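Joining hoses with two arms: what the wrist views bought us

15 February 2025

I've been putting off this post because the result is small and I wanted to be sure it held up. It has held up through a second round of runs, so I'm writing it down before I forget the details.

The task is called Plalis inside our group, after the name Leire Escobar gave the first folder. Two arms have to join two pieces of gray corrugated hose, using a short white connector as the coupling. Each arm handles one hose. The connector sits in one cuff and has to go into the other.

People tend to think the hard part is the push. Most of our failures happen earlier, while the cuff and the connector are still apart. A corrugated hose doesn't stay where you point it. You grip it in the ribbed part, and the cuff on the end can sag or swing a few degrees depending on how the ribs settled between the fingers. The arm knows where its fingers are very well. It has no idea where the end of the hose is.

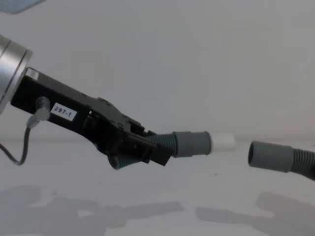
Left-hand hose with the white connector in its cuff, and the open cuff of the other hose across the gap.

Our first policy was trained on demonstrations with one fixed view from above the table, plus joint positions. Svyatoslav Dovhaniuk and I recorded 81 demonstrations over a week and a half in November. The policy learned to bring the two ends together at the same height and then, quite often, drove the connector into the rim of the cuff. From overhead, a cuff that droops a little looks almost the same as one that doesn't. The light surfaces don't help much either. The table and the wall behind it are nearly the same shade, and the shadows of the arms are sometimes the strongest edges around.

We tried three fixes and I'll go through them in the order we tried them.

Slower approach

This was Svyatoslav's idea and it cost nothing. We cut the speed of the last part of the motion by half. The misses got gentler and there were just as many of them. We kept the slow approach anyway because it is easier on the hoses.

A spiral search

When the force reading went up too early, the right arm backed off and moved its cuff in a small spiral. This is a standard trick for rigid pegs. With a soft hose the cuff tends to tip when you slide it along the connector's edge, so the spiral you command isn't the spiral you get. It saved a few runs and spoiled a few others. Julián Sotomayor spent longer on this than he would like me to say, and his notes on the force thresholds are in the project folder if anyone in the group wants them.

Wrist views

The third fix was to add the view from the grippers as input. I was doubtful. Close up, the fingers and linkages fill a lot of the picture, and I expected the policy to latch onto those and ignore the rest. What you do get is the hose running straight away from the fingers, so a bend shows as a lean to one side. The background is a mess in these views (floor, cable, whatever is next to the table), and we did nothing to mask it out.
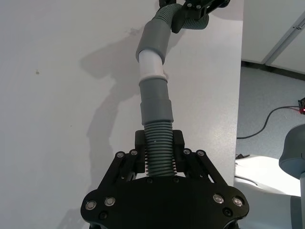 Results

We ran 63 trials with each version, with the hoses laid down by hand in new positions every time. Amparo Soler did the placing so that neither of the people who recorded the demonstrations had a say in it. A trial counted as a success if the connector was in both cuffs and the joint stayed together when the arms let go.

The overhead-only version succeeded in 28 of the 63. Adding the spiral search didn't change that enough for me to call it a difference. The version with wrist views was clearly better, and the gain was nearly all in the alignment step. I'm holding back its exact number until Carmela Quintana has finished rescoring the videos, as she and I disagreed on several trials where the joint was in but crooked.

Two things surprised me. The first is how little extra data it took. We recorded 20 new demonstrations that began with a badly bent hose, and those mattered more than I would have guessed. Without them the policy saw the lean and did nothing useful about it. With them, it turned the wrist to compensate before closing the gap.

The second is that the pickup is now our main source of failures. The hoses are curved when they lie on the table, and the grip point decides how much free hose there is past the fingers.

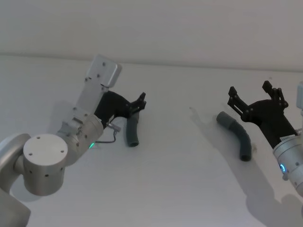 Gripping too far back leaves the cuff hanging on a long soft neck, and then even a good correction at the wrist arrives late at the end of the hose. Gripping right at the cuff is stiff but leaves little room for the other gripper to come in. People doing the demonstrations settle on a middle spot without thinking about it, and the policy copies the average, which is fine for one shape of curve and poor for another.

Next I want to label the grip point in the existing demonstrations and see whether choosing it separately helps. Leire thinks a regrasp step would be simpler: pick the hose up anywhere, look at it, and move the grip if needed. She may be right, but it needs new demonstrations, and I'd like to get what I can out of the old ones first.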